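## 4. What Counts as a Placement

Every lab we know has a rule for when a pick-and-place trial succeeds, and most of those rules were written by whoever was tired first. Ours was no better. Until last April the Damel protocol said only that the object should "end up where intended," a phrase that survived 14 revisions of the document around it.

The trouble starts with contact. An object held a hair over its target will satisfy a distance check, and a generous distance check will happily score it. Under the Otton rules, which we adopt here with two changes, a trial can't be scored while the fingers are closed on the object (Figure 3), however good the numbers look.

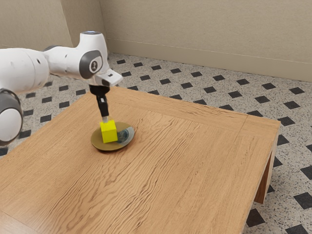
*Figure 3. Simulated arm with the yellow cube in its gripper, over the round dish. Not scorable under Rule 2.*

Our first change concerns release. The fingers must be clear of the object, and the object must then stay put for 30 consecutive simulation steps. We tried a longer wait of 300 steps, which mostly tested the patience of the person watching. The second change is that the score is computed from the final state alone. A lovely approach earns nothing, and neither does an ugly one lose anything, provided it ends properly.

Rule 5 covers states in which the object and the target are apart and the gripper is holding neither. Such a state may belong to the start of a trial, the end of a bad one, or a reset. A single still can't settle which, so the rule requires that any published still be labeled with its step number in the log. We admit that our own earlier report had no such labels – we were saving space, apparently for the acknowledgments. 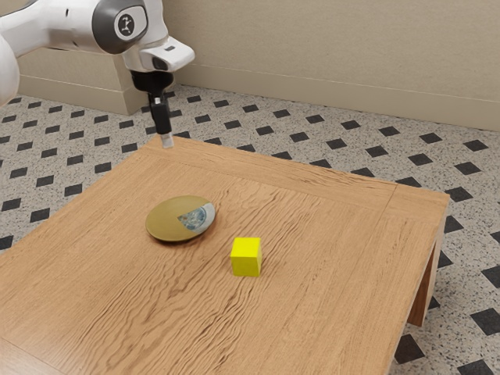

Waltraud Eichhorn objected, on reading a draft of this section, that step numbers are useless unless the reset procedure is published along with them, and that a rule people can obey without informing anyone is a decoration. She also asked why a lab should be trusted to label its own failures.

We accept the first point. Rule 5 now asks for the reset script and the random seed, filed next to the log. On the second point we have only a partial answer: the Dhillon checker reads the log and flags any trial whose final state disagrees with its label. It won't catch a trial that was quietly left out of the log altogether. The Prasitz draft handles this by requiring trial numbers to be assigned before the run, and we expect to borrow that wording once its authors agree on what a trial is.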